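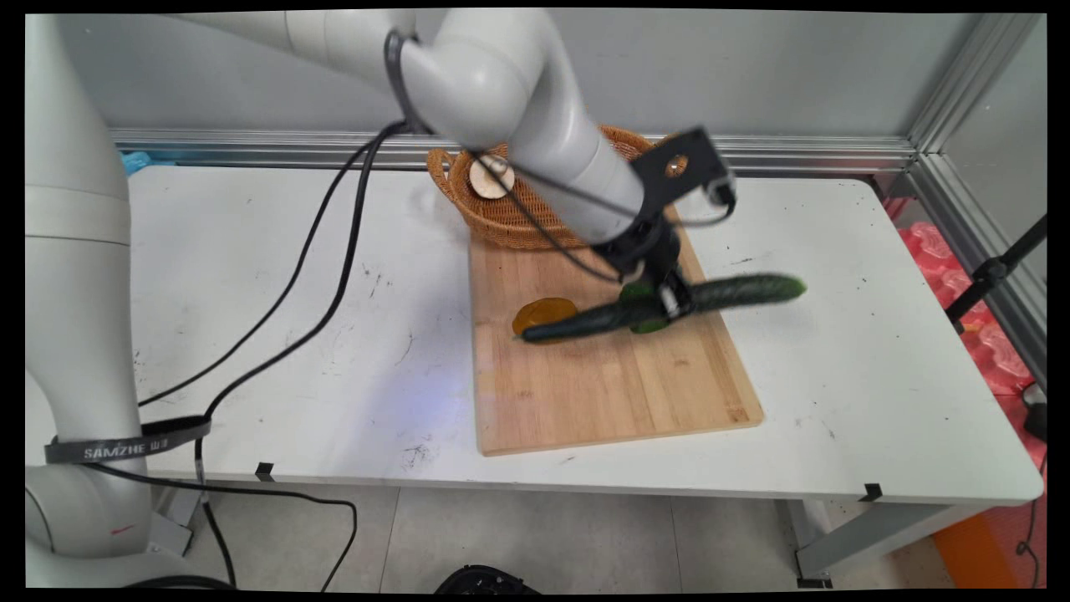
Ekrem Dağdelen buys his cucumbers whole and slices them as he needs them. "A long one keeps better uncut," he said. "I take the bumpy kind when Ateş has it."

He has cooked lunches in Skedmont for six years and works on a light wooden board, with a wicker basket kept at the back of it. The board gets oil in March and again before winter. Plastic ones, he said, slide around on him.

Most of the cucumber goes into a salad with salt and dill -- no vinegar until it is served. "Two minutes in vinegar is plenty," Dağdelen said. The ends go into the soup pot.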